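To: Workshop and Refurbishment List
From: Kauko Keskinen
Date: Thursday, January 2, 2025
Subject: Re: Order of work and parts handling, desktop towers

Dear colleagues,

Niilo Heiskanen wrote:

> Dear all,
>
> The October revision of the bench procedure says that desktop
> towers should be "stripped to the board" before they are
> booked in, but it does not say in which order the parts are to
> come out, or where they are to be put. At Hornico we have been
> taking the processor out last. I understand that the Brilteo
> workshop takes it out before the memory.
>
> Could the list please confirm:
>
> - whether the hard disk should stay in its carrier;
> - whether the power supply is to be removed at all;
> - how a bare processor should be kept while the case is open.
>
> We have 15 towers waiting and would prefer to treat them all
> in the same way.
>
> With kind regards,
> Niilo Heiskanen
> Hornico

Thank you for raising this. The October text was shortened before it was circulated, and the section on parts handling was lost. Pending a full revision, the following should be treated as the agreed procedure at all sites.

The tower is to be laid on its side on the bench, side panel off, with the board facing up. The power supply remains in the case. It is tested in place at a later stage, and its label must stay readable, as the rating is copied from it on to the job sheet. Cables are to be released from the part being removed and from nothing else. Power leads to the drive area may be left lying across the board during this work, provided that they are clear of the socket.
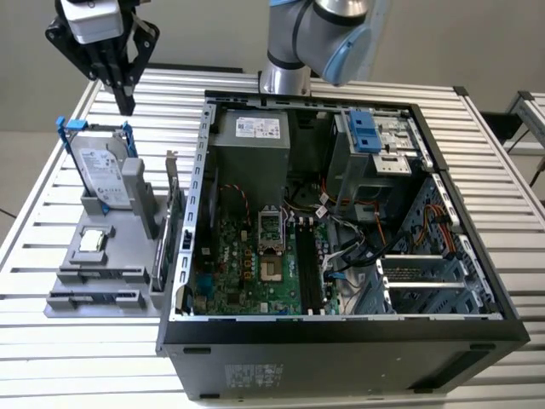 On the first of your questions, the hard disk stays in its plastic carrier until the data team has signed for it. Drives taken out of their carriers at the bench have in the past been returned to the wrong machine, and the serial number is easier to check when the drive stands upright with the label outwards. The carrier and the drive are booked under one number. Should a carrier be cracked or missing a handle, this is to be written on the job sheet and the drive kept with the machine it came from.

The processor may be removed before or after the memory. Both orders have been in use and I see no reason to prefer one. What matters is the time the socket spends open. Once the processor is out, the lever and retention frame should not be left raised while other work is done above them. If a socket cover is available it should be fitted; covers are held in the Dustard store and may be requested in bags of 1000. No tool is to be passed over an open socket, and screws are to be started by hand at the side of the case furthest from it.

A bare processor is to be kept in a recess of the parts tray, heat spreader upwards, and handled by its edges only. It must not be placed on the open bench or on the rim of the case. Old thermal paste is to be cleaned off before the processor goes into the tray.

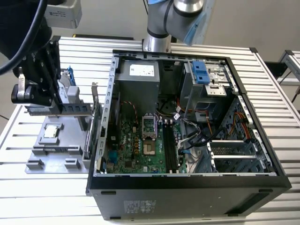

Expansion cards and their brackets are to be kept beside the machine until the slots have been checked. Any slot left without a card must be closed with a cover before the panel goes back on. We have had 2 complaints from Shirazi on this point, both of them justified, and I would ask site leads to look for it at final inspection.

Parts trays should hold the contents of one machine only. Hornico may continue to use its present trays for the 15 towers mentioned. New trays will be ordered with the next consignment, and sites that need them should write to me directly, giving the quantity and the delivery address.

Job sheets in the old format remain valid. There are 700 in stock and they should be used up. The removal order may be entered by hand in the remarks field.

Comments on the wording should be sent to this list and not to individual members, so that they can be collected for the revised text. Niilo, please go ahead with your machines on this basis, and let us know if any of the cases differ enough to need a separate note.

Yours sincerely,

Kauko Keskinen
Bench Procedures
Brilteo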